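Suspension Test Participants Wanted: Lift Kit Comparison, Dodby Proving Loop

Print this page
E-mail this page

Apr 24, 2023

Kistico is looking for owners of lifted trucks and SUVs to take part in a long-term suspension comparison. We are a small shop that has been installing other people's lift kits for years, and we have stopped believing most of what is printed on the boxes. "Rides like stock" is our least favorite phrase in the English language. If you have ever driven a truck that was supposed to ride like stock and felt your fillings move, you may be the kind of person we want.

What we want to find out is pretty plain. Do progressive-rate coils hold their height any better than cheap linear ones after a year of real use? Does an expensive shock on a mediocre spring do anything a decent mid-price shock wouldn't? We have our suspicions, and we would like to have numbers.

Last year we sent out a survey and got 293 replies. Nearly everyone who had paid for a lift said it was the best money they ever spent, including a fair number who also reported torn boots, worn ball joints and a steering wheel that no longer pointed straight. We don't put much weight on a survey like that anymore. People defend what they bought. So this time we are measuring the trucks ourselves and asking the owners second.

We need 62 vehicles. Body-on-frame only, four-wheel drive, with a lift between two and four inches that was installed no earlier than last February. Leaf or coil, solid axle or independent front, it doesn't matter. Spacer lifts are welcome, and we would like more of them than we usually get — their owners tend to be shy, and they shouldn't be. Air bags and body lifts are out, as the measurements won't compare to anything else in the group.

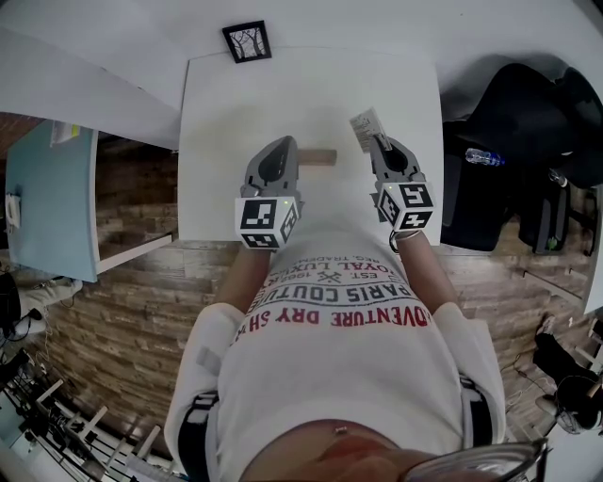 You will need to bring the truck to our bay in Alemayehu three times over twelve months. Each visit takes most of a morning. We measure ride height at all four corners, pinion angle, caster, toe and bump stop clearance, then weigh the truck at each wheel with whatever you normally carry in it. Please don't clean out the bed for us. A truck that hauls a toolbox and two spare tires every day should be weighed with a toolbox and two spare tires.

After that comes a drive on the Dodby loop, which is 587 yards of washboard and one off-camber climb that is less scary than it looks on the internet. One of our people drives it first, then you do. Same tire pressure, same speed, every time. If you aren't comfortable with somebody else behind the wheel of your truck, this isn't the project for you, and no hard feelings.

Between visits we ask you to keep a log of mileage, trail days, towing, and any part you replace or adjust. Write down the dull stuff too. "Retorqued the U-bolts" is worth more to us than a paragraph on how planted it feels in the corners.

What you get: a free alignment at each visit, a full copy of your own measurements, and $75 toward fuel per trip. You do not get free parts. We were offered some. Dumov was willing to supply shocks for the whole group in return for seeing the results before anyone else did, and we said no. They may be perfectly good shocks. We would just like to find that out without owing them anything.

You may not like your results. If your truck has sagged an inch and a quarter on one side, the report will say so, with the brand of the kit next to it. Owners are listed by number only. Brands are not hidden, and we won't be talked into hiding them later.

You must be 21 or older, with a valid license, current registration and proof of insurance. The truck has to be street legal and able to get here under its own power. Shop owners and sponsored drivers can't take part, and neither can anyone who sells lift kits on the side. We do check.

To apply, send the year, make, model, kit, install date and current mileage, along with the receipt if you still have it. A photo of the odometer is helpful. Glamour shots on a rock are not. Mail it to Kistico, P.O. Box 1624, Alemayehu, or drop it at the front counter during shop hours. We will reply either way, though probably not fast — we still have customers' trucks on the lifts.

Print this page
E-mail this page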